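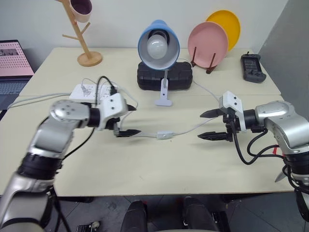

Two robot arms, one blue lamp and a small white switch on its cable.

How does a robot learn to switch on a lamp?

Last updated: September 29, 2022

You learned to work a light switch when you were very small, and you probably drove everyone mad with it for a week. A robot has a harder time. It has no idea what a lamp is, or why anyone would want one on.

You could try writing it a list of instructions. Move left. Move down a bit. Squeeze. The trouble starts when the lamp gets moved a hand's width to the side, and the robot very carefully squeezes some air.

So at the Drulumix workshop in Lelville, people teach by showing. A person steers both arms through the whole job while a computer saves what the cameras see and how every joint moves. One go, from start to finish, is called an example. Then the person does it again. And again. Bring a snack.

Look at the switch between the two grippers. (Grippers are robot hands, with two fingers each and no thumbs to speak of.) It sits on a thin, bendy cable, and bendy things are a nuisance. Push the switch and it may slide away. So one gripper has to hold it still while the other presses. You do this without thinking. The robot has to be shown, hundreds of times.

For the lamp job the team saved 3,098 examples in July. They threw out 277 of them, mostly because the person steering had dropped something or sneezed. The rest went into a learning program, which hunts for patterns: when the switch looks like this, the arms usually go like that.

Why keep plates and a pink cup on the table if the job is about a lamp? Because real tables have stuff on them. If a robot only ever practised at a perfectly tidy desk, it would be no use at all in your bedroom.

The examples shouldn't all match, either. The lamp gets shifted and the cable gets a new wiggle. If every go was exactly the same, the robot would learn one lamp in one spot, and we would be back to squeezing air.

Try it yourself: put on thick mittens, use only a finger and thumb on each hand, and do up a zip. Now do it 19 more times - no sighing.

14 comments | 19 shares

More like this
Why do robots hate socks?
A day at the Borkside sorting shed
What is a sensor, and does it get bored?
The Lodhi robot that waters tomatoes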